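Ticket 2649: tower won't start, one beep then nothing
Opened by: Colleen Ouellet
Picked up by: Kulsoom Jadoon
Site: Zilletmont, ground floor
Status: open, waiting on reply from Colleen

Colleen Ouellet wrote:
The old tower from room 302 won't come on properly. I press the button, the fans spin up, I get one long beep and then a black screen. It was fine before we moved it down the corridor in January. There are more than 900 scanned plans on the hard disk and I'd love to have them back, please!

Kulsoom Jadoon wrote:
Hello Colleen! What a lovely fault to get, I do enjoy a proper beep. Could you tell me whether it's the same beep every time, and whether the screen was plugged into the graphics card or into the board itself? Don't worry about the plans for now. Fans and a beep mean the power supply is doing at least part of its job, and the disk may well be perfectly happy.

Colleen Ouellet wrote:
Same beep each time. Screen is in the graphics card. I tried another cable (borrowed from Darcy) and no change.

Kulsoom Jadoon wrote:
Brilliant, that's really useful. Long beep with no picture makes me think memory first, then the card. I've had it on the bench, May 1, 2022. Log so far:

1. Mains lead out, power button held down, side panel off.
2. Memory out, contacts cleaned, one module tried by itself in the first slot. Same beep.
3. Same module, second slot. No beep! Black screen still, but a different sort of nothing, and I was very pleased with it.
4. Second module by itself in the second slot. Also no beep, so both modules look good to me and I now have my eye on that first slot.
5. Cooler off to look at the processor. 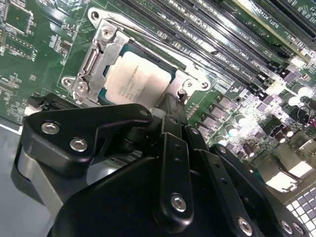
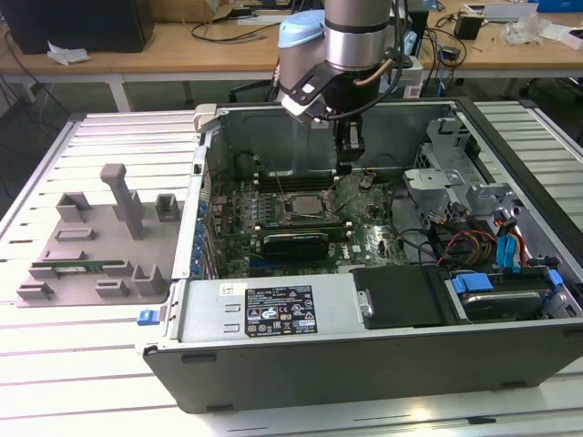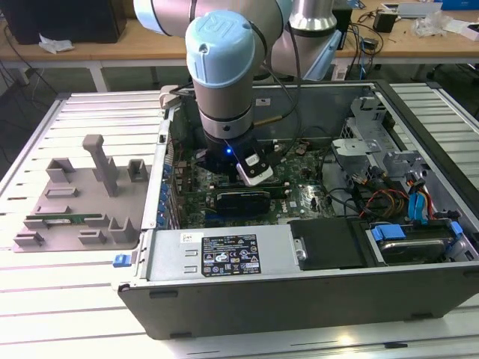 Next job is fresh paste and the cooler back on, then a start with the graphics card out and the screen on the board's own socket. If we get a picture that way, the card is the culprit for the black screen and the slot is a separate grumble. Two faults at once is a bit greedy, but a move down a corridor can do that (one good bump on a door frame is plenty).

Darcy Bélanger wrote:
There's a spare card in the Clalero cupboard, shelf by the door. Same length, so it ought to fit. Help yourself.

Kulsoom Jadoon wrote:
Darcy, you star! I'll try it after the start without a card, so we only change one thing at a time.

Colleen, one question while the paste arrives: do you want the plans copied off first, whatever happens with the rest? I can put the disk in the reader and have them on the shared drive under your name. It adds a little time but I'd sleep better, and I suspect you would too. Just reply on this ticket with a yes or a no.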